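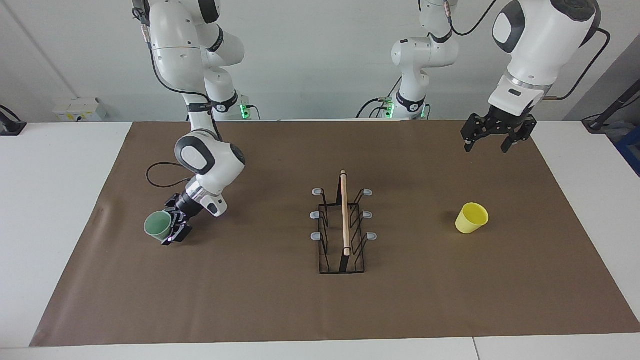 Heriberto Arboleda had bought the rack in Stirdale, from a store that sold mostly lamps. It was black wire with a wooden dowel up the middle, and it had cost more than he told his sister. He used it for cups and nothing else. Plates went in the sink until he felt like drying them.

The brown paper was his mother's habit. She used to put it under everything wet, and when she moved to Cludville she left him most of a roll. He cut a new sheet in August and made it last as long as he could.

"You could get a mat," his sister said on the phone.

"I have paper."

"For how long?"

He looked at the roll. "A while."

She was driving up from Vurcombe with the boys and wanted to know if he had anything they couldn't break. He said he had the plastic cups. She said their cousin Espinoza had broken one of those once, at the lake, by backing the truck over it. They both laughed, and then she had to go. It was 694 miles and she hadn't packed yet.

He got the cups down from the high shelf, where they had sat since the last visit. They smelled like the shelf. The older boy always wanted yellow. The younger one wanted whatever the older one had, and cried if he didn't get it - he was three then, and he would be five now. Maybe he had stopped.
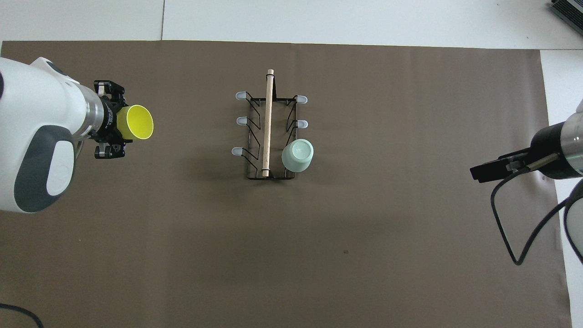
## The second night

They got in after dark. The boys were asleep in the back and had to be carried, so the cups weren't needed until morning.

The older boy was eight and drank coffee with milk now, or said he did. He took a mug. The younger one sat down and asked for the yellow cup, and Heriberto gave it to him.

"Is that one mine?" the boy said.

"It is this week."

His sister was already at the sink, looking for a towel.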